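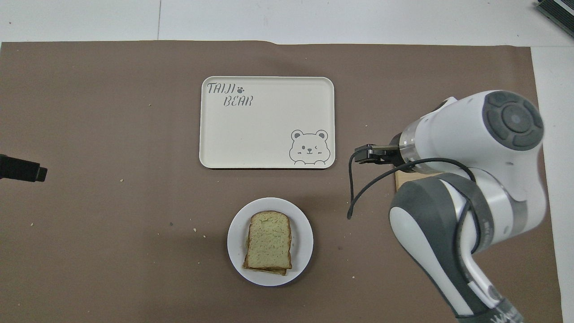 By the Nelon workplace desk | 5 August 2022

The sandwich line at Nenik used to take seven people a shift. Since the arms came in, it takes four, and the shift lead we spoke to has been there for both.

"The other three went to packing and deliveries," she says. "One didn't like it and left. I'd be lying if I said it was all smooth."

The kitchen makes 1000 sandwiches a day for offices in Grullen. Putting bread on a plate was the job everyone wanted to get out of, she says, and it was the first to be handed over.

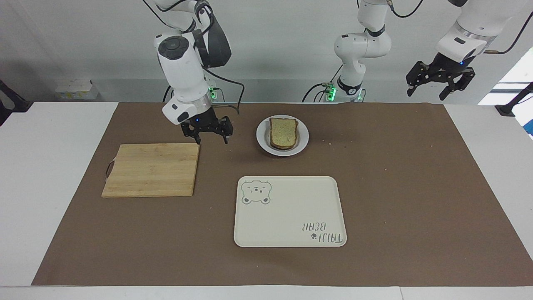

"My wrists are better," she says. "But I stand and watch more than I used to, and that makes a long day – you can't chat the way you did when your hands were busy."

Training took 40 hours, paid. She would have liked more of it on what to do when an arm stops. For now they call the technician at Maeng, and wait.

She is 56 and has no plans to retrain again. "I know bread," she says. "I can tell when a slice is too soft to lift. They still ask me that."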